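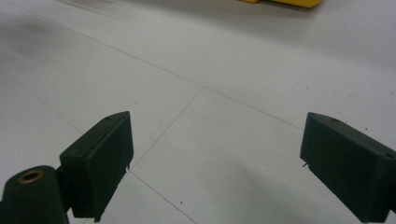

White floor tile. Tile like this will get a second life at Walard's new reuse barn.

Walard opens a home for leftover tile, and the line is already forming

If you have ever stood in a basement holding one cracked tile and wondering where on earth to find its twin, Walard has great news for you. The town's tile library opened on 9/16/23 in the old Bilgin feed store, and it already has 4,000 tiles on the shelves, every one of them free to residents.

The idea came from Kazue Higuchi, who spent most of last winter trying to match a single square in her grandmother's bathroom. She called every supplier in the county (and a few well outside it!) before a neighbor on Pasico Street found a box of the right ones behind his water heater.

"I cried over a bathroom tile," Higuchi said, laughing. "Then I thought, how many other boxes are sitting behind how many other water heaters?"

Plenty, as it happens. A call for donations went out in the spring, and 83 households answered. Tiles came in milk crates, in pillowcases, and in one case in a baby carriage. There are pink ones from the fifties, tiny black hexagons, kitchen squares with roosters on them, and more plain white than anyone knows what to do with.

Sorting falls to Florian Nägeli, a retired tile setter who worked in the area for most of his career and can often name the street a tile came from just by turning it over. He has arranged the shelves by size first and color second, and he is happy to explain why white alone takes up 15 bins. Put two whites side by side, he says, and one will look blue and the other like butter.

Residents can take up to 60 tiles per visit. Bring a sample if you have one, even a broken corner, and a note of how thick it is. Nägeli will also show beginners how to chip out old grout without wrecking the tile next door, and his first demonstration drew such a crowd that people were watching from the loading dock.

Donations of clean, whole tile are welcome at the side door on Trinum Road. Large loads should be arranged ahead of time. Rooster tiles are especially wanted, as a family on the north side is three short of a full backsplash.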